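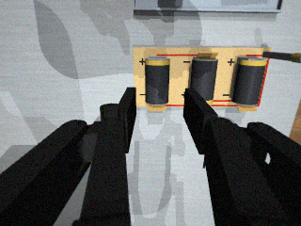 Tristeo Help Pages
Can machines do the chores yet? Common questions

Can a robot change the batteries in a remote or a toy?
Sometimes, if the holder is open and well lit. A two-fingered gripper can pick up a battery and press it into a slot. The harder part is getting it the right way round. The machine has to read the plus and minus signs, or tell the two ends of the battery apart, and then turn the battery before it goes in. Small screws and stiff covers still stop most machines.

Why do you practise on a computer first?
A simulated battery costs nothing and never rolls under the bench. Our Ledmont workshop can run the same job 700 times in simulation before a real arm tries it. Friction and springy contacts are hard to copy, so a good score on screen tends to drop on the bench.

How well does it do on the bench?
In our last set of 300 tries, the Sirora arm seated the battery correctly in 201. Most of the misses were batteries that went in at a slant. Putting one in backwards was less common, but it matters more, so we count it separately.

What about laundry?
Folding towels is fairly reliable and slow. Shirts are poor. Socks can be paired if they are laid flat first, and by then you have done half the work yourself.

Washing up?
Loading plates into a rack works when the plates are all the same size. Glasses and sharp knives are outside what we will sign off at present.

Is the shop floor any easier?
Yes. Parts arrive in the same place and the same position, and the lights stay on. Karam, who make small lamps, use two of our arms for sorting and tray filling. A person still checks each tray.

Does someone need to be there?
For now, yes. The arm stops when it feels too much force, but it can't clear a jam. Carla Daher runs the operator training, which takes 4 hours.

Can I buy one for my home?
No. We lease to workshops only. Hussam Masri keeps the waiting list for home trials and will write to you when a place comes up - please don't ring the workshop about it.

Which chore will come first?
Our guess is tidying things into bins, as it doesn't matter much if an item lands crooked. Battery changing is further off, mainly on account of the covers.

Page last reviewed in October.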